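Ardale open afternoon, folding cell visit

Quick notes before I forget, typed on the train so excuse the spelling. Went up to Ardale in April to see the folding cell Plitodent look after. Ten of us, one kettle, no parking. Lucía Cantero did the tour, Begoñe Marín was doing the maintenance and mostly wanted us out of her way. Fair enough.

Setup first. Two arms, one white table, a basket at the back for what's waiting, folded stuff goes in the far left corner. Begoñe's start-up takes 20 minutes: check base screws, wipe table, jog each arm to home, then a slow run on a real garment.
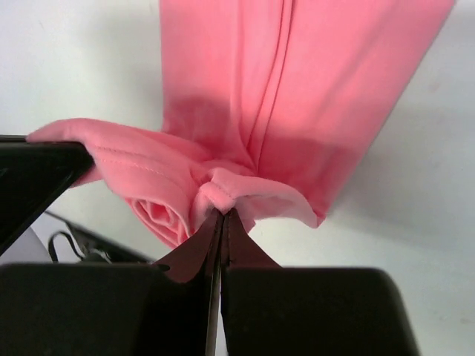 Fingers are the thing that gets the most care. They have to pinch knit without marking it, so she looks at the tips every morning and again at 430 cycles, swaps the pair at 700 whatever they look like. On pink jersey you can see why, the cloth goes into a tight little gather right between the two points and any burr there would pull a thread. Old pairs go in a tin marked Rorulska, after the firm that cut the first lot. She files the burrs off and keeps tham as spares.

Scuffs on the flat faces she leaves alone. Only the edges matter. Table gets a wipe between batches, specks of fluff and such confuse the outline finding apparently. Lucía says a shadow is worse than a speck.

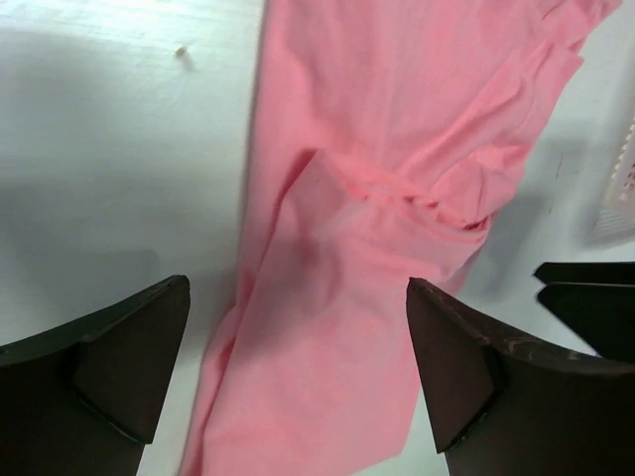 Cables and the slow run

Most stoppages are cables, not fingers. Bit of a surprise. Purple one on each arm, tied to the forearm, then a big loose loop back to the base. Too tight and it tugs at the wrist, too loose and it catches the elbow. Begoñe moves the arm through its full reach by hand, power off, and watches the loop the whole way. Ties get replaced if they've slid at all. Asked if she measures the slack. No, she said, you look at it.

Then the slow run, both arms in on one shirt, hand over the stop button.

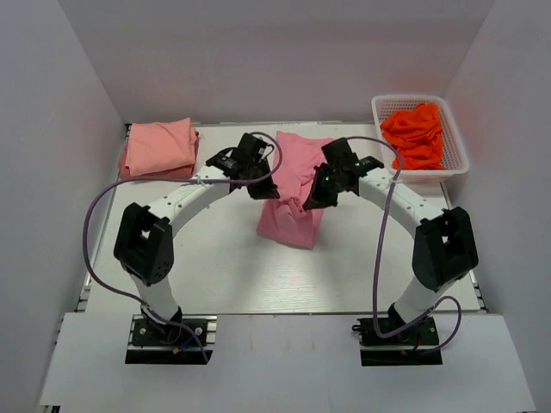 Both arms on a pink shirt, folded pile back left, basket back right.

Lozano want a second cell like it by the autumn. Missed the cake, had to run for the 4 o'clock bus.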